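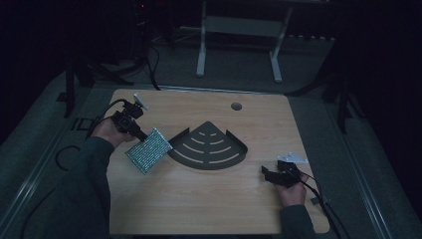 I've had the Elero corner shelf up in my shower since November, so I figure I've earned an opinion by now. We rent, the tile is old, and the landlord would have a fit if I drilled into it, which means I have been through every suction cup and tension pole the internet has to sell me. The last pole came down at 4 in the morning and I thought someone was breaking in!

The Elero sticks on with adhesive strips. You wipe the tile, press the strips on, hang the shelf, and then you're supposed to leave it alone overnight (I gave it two nights, I'm a coward). The instructions are one folded sheet with tiny drawings, and I had to read the bit about lining up the strips three times.
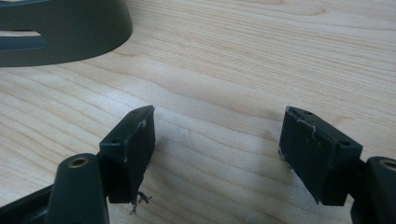
My big gripe with shower shelves has always been the gunk. Solid ones turn into a little soap pond and you end up scrubbing pink stuff out of the corners every week. Anyway, the gunk. The long slots in the base let most of the water through. I still get a ring under the conditioner, and I rinse it off when I remember. 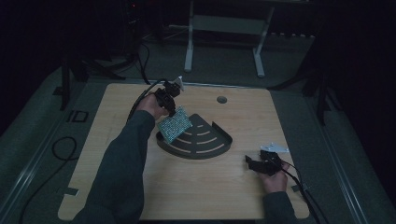

The dark gray fan-shaped tray on the pale board.

Size-wise it's fine for one person with normal amounts of hair product. Two big pump bottles and a razor go on easily, and a third bottle makes it crowded. The raised lip in front is low, so tall skinny bottles can tip if you bump them with an elbow. I bump them a lot.

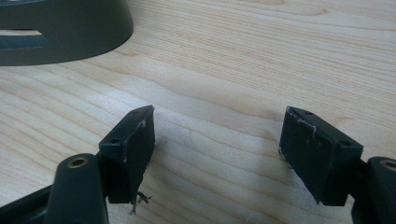 I also tried the Zusier one, which my sister swears by. It's deeper and the hooks are nicer, but the strips let go after a couple of weeks on my tile and took a chip of grout along. Hers is still up, so maybe it's my walls.

Would I buy the Elero again? Yep, and I already have a second one for the other corner. I'm taking off a star for the instructions and for not including spare strips, because if you ever move it you'll need new ones and they're sold separately. Grr.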